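Robotics Club How-To: Your First Pick in the Simulator
Ornwood Robotics Club, updated 03/03/2025

Before anyone touches the real arms, you do this in the sim. Korkor Issahaku wrote the house world in January and will hear your complaints about it, briefly.

Step 1. Load the house world and wait. The club laptops are slow. Get a snack.

Step 2. Drive up to your object and park. Set arm speed to 80 or lower. Everyone tries 200 once.

Step 3. Open the right gripper, line up with the edges of the object, and close until the fingers touch. Small flat things, like a little picture, get pinched.

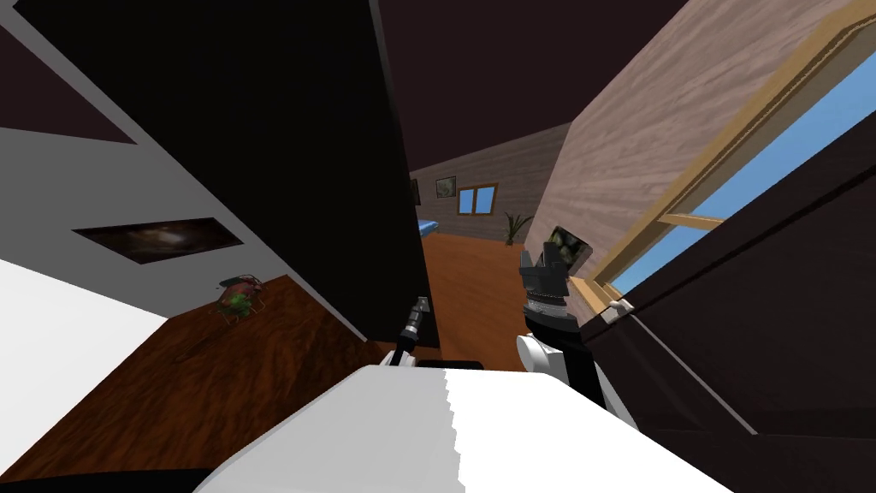 Step 4. Lift slowly and hold for eight seconds. If the object shoots off through a wall, your grip force is too high. Drop it a notch and reset.

Step 5. Save your run under your own name. Kofi Acheampong is tired of "test_final_9".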